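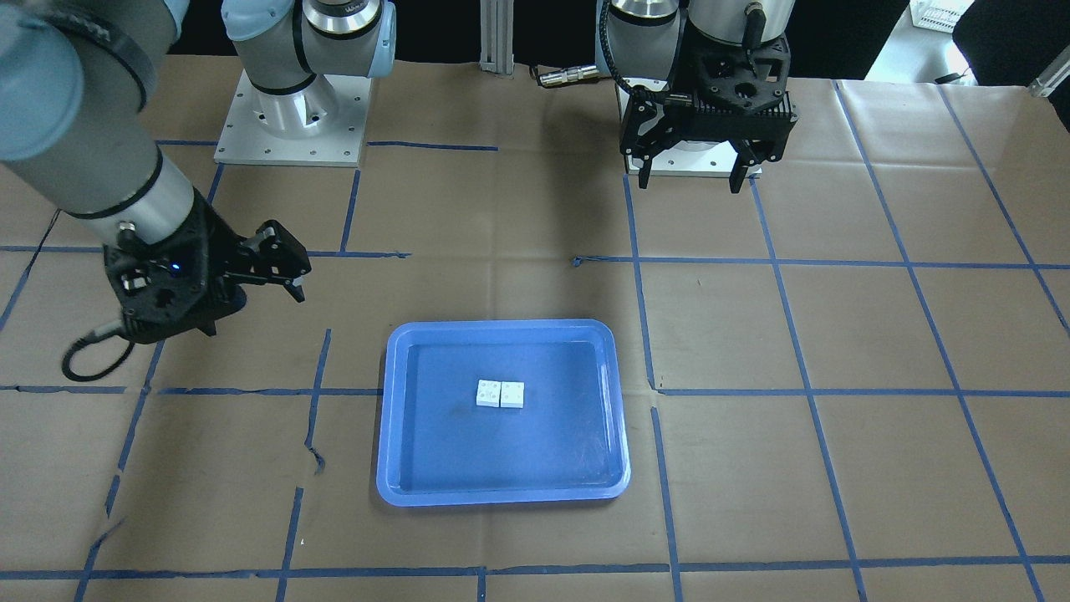 Tunham Community Help > Workrooms and Shared Spaces > Surfaces and Coverings

Replacing a paper table covering and setting out a straight tape grid

Posted by Ngaio Paewai
Parkura Workroom, September

I write on behalf of the Parkura workroom, which maintains a large table covered in brown kraft paper and divided into cells with blue masking tape. Small items are placed on the table in shallow plastic trays, and the cells are used to agree where a tray should stand. The arrangement is satisfactory in principle. The covering, however, has deteriorated, and I have been asked to recommend either a repair or a full replacement before the end of the month.

The difficulties are as follows. The paper has creased in several places and has shallow bumps. A number of the tape lines waver over their length. One column on the left has torn and now has a jagged edge, and a short scrap of tape has been left near the middle where two lines meet.
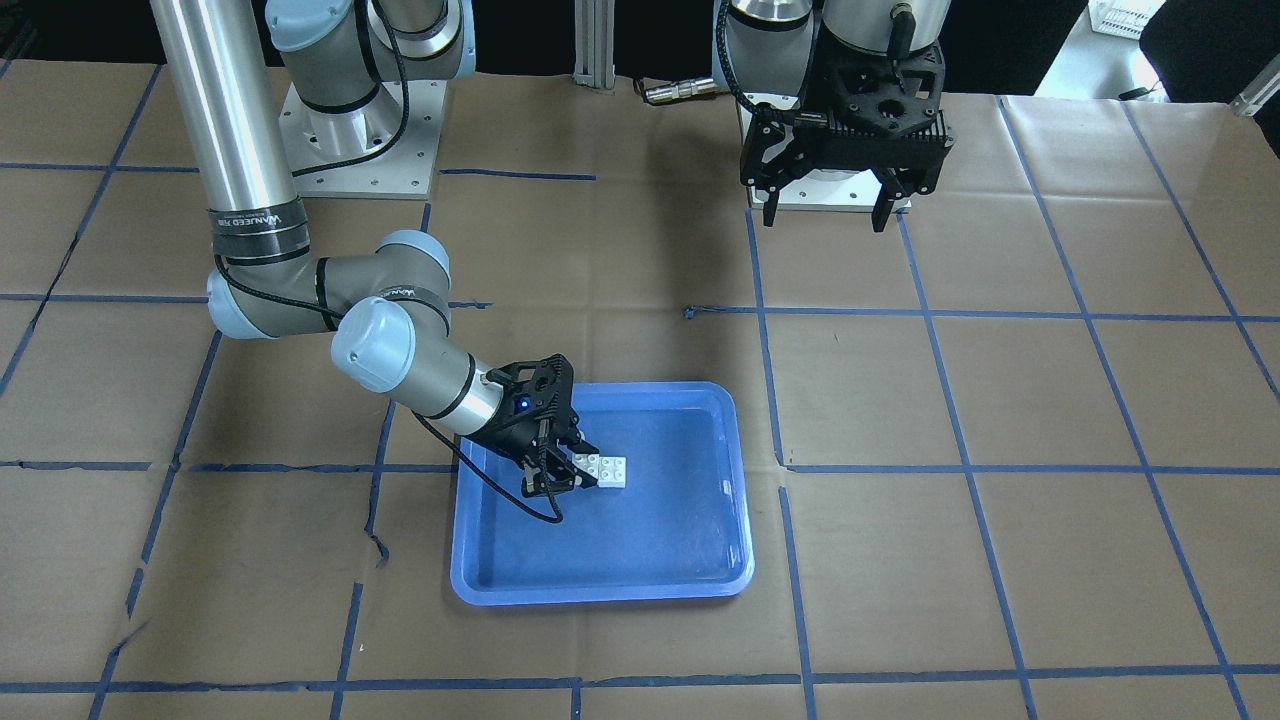
Paper covering and tape grid in their present condition.

I should be grateful for advice on three matters: whether creased kraft paper can be flattened while it remains on the table, how long lines of tape may be laid straight by two members of staff, and whether torn tape can be removed without lifting the surface of the paper. Our supplier, Dravow, offers the same paper in a heavier weight, and I would welcome any view on whether the additional cost is justified. Equipment is fixed to the table and cannot be taken off for the purpose.

Darragh Coughlan
Accepted reply, edited once

In my opinion the covering should be replaced. Kraft paper may be pressed with a cool, dry iron before it is laid, but once it has been taped down a crease will generally return, and pressing over masking tape tends to soften the adhesive and leave a residue.

The following procedure has served us well at the Ó Súilleabháin building.

Clear all loose items, trays included. Lift the old tape slowly, folding it back close to itself, and then remove the paper. Clean the table and allow it to dry completely. Any damp patch will cause the new paper to swell and produce the bumps you describe.

Unroll the new paper the day before and leave it face down with flat boards on top, so that it loses its curl. Lay it from the back of the table towards the front. Where two lengths meet, overlap them by 20 mm and arrange for the overlap to fall beneath a line of tape. Where the paper must pass around a fixed base, cut a straight slit from the nearest edge, trim the opening to shape, and close the slit with tape.

For the grid, mark both ends of every line in pencil on opposite edges of the table. Do not measure each cell from the one beside it, as small errors are then carried across the whole width. Stretch a length of thread between the two marks. One person should hold the roll at the far end, just above the paper, while the other lowers the tape along the thread and presses it from the middle outwards. Pulling the tape tight as it goes down is the usual cause of a wavering line; it shrinks back afterwards and draws the paper up with it.

Lay all of the rows first and the columns second. Trim the ends with a blade and collect the offcuts as you go.

As regards weight, 100 gsm is adequate for ordinary use. The heavier grade lies flatter but is troublesome to fold over a table edge.

Kevin Mac Carthaigh

Use a hairdryer on low for the old tape. It comes away much more cleanly. I would not trouble with the heavier paper.

Colm Ó Dálaigh

I agree with the greater part of Mr Coughlan's reply, but would question whether full replacement is necessary. If only one column is torn, a patch may be sufficient. Cut out the damaged cells along the centre of the surrounding tape, use them as a template for the new piece, and tape over the joins. We have kept one covering in service for seven months in this manner. The patch will be a slightly different shade from the older paper until it has had some light.

Ngaio Paewai

I am obliged to all three contributors. The covering will be replaced in full, in the present weight, and the tape lifted with gentle heat as suggested. Could Mr Coughlan confirm whether the pencil marks are left in place afterwards?

Darragh Coughlan

They are. We fold the paper over the edge and mark on the fold, where the marks do not show from above and can be used again when a strip needs renewing.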